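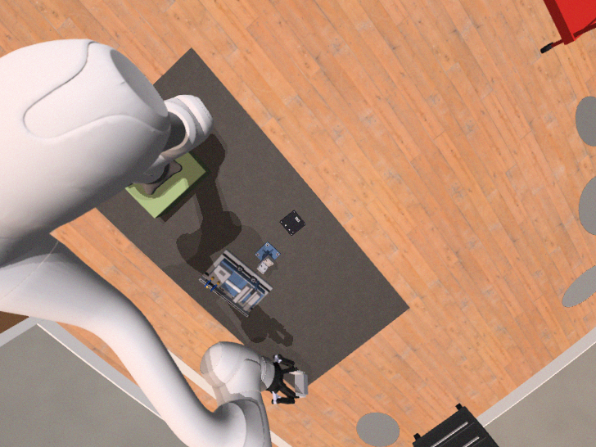
Mandla Radebe reckons the planner is fine and it's my collision margins that are rubbish. He may be right, but I've had them at the defaults since the Dokholm release and it only started misbehaving when I turned on path smoothing. The raw path is clean every time. The smoothed one shaves the corner off the approach and clips whatever is lying about. Same seed, same start pose. Anyone else getting this in sim?

zolliretti_fan
Yes! Had exactly this. Smoother was only checking the waypoints and skipping the bits in between. Drop the check step right down and have another go. Mine was set to 50 for no reason I can remember (probably me, late at night).

bujar_d
I'd leave the step alone for now. If you check every tiny segment your planning time goes through the roof, and you still haven't found the bug. What have you attached the gripper to in the planning model? If the fingers aren't in there the arm will happily plan as if it stops at the wrist.

OP
Fingers are in, but I'm using the simplified boxes. Will look tonight.

MRadebe
Mandla here, hello. I said margins because you've got a block between the fingertips and I bet you never told the planner it's there. Attach it as a held object, pad it a bit, then moan about the smoother.

zolliretti_fan
Doesn't explain why the raw path is fine though, does it?

MRadebe
Raw path goes miles out of the way. It would miss a bus.

bujar_d
Fair. But I still don't like a smoother that hands back a path without a full check at the end. The Zollurum fork does one and it costs you next to nothing.

OP
Right, tried the lot. Attaching the block got rid of most of it. 83 runs overnight and 4 still clipped, all on the way in. Then I put the step down as well and those same seeds went through clean. So you're both a bit right, sorry. Seed 3792 is the nastiest if anybody fancies a play with it.

bujar_d
Could you post the log for that one with the old step? I'd like to see where the smoother cuts in.

OP
Will do once I've found where Antoniadis puts its logs these days. They've moved the folder again.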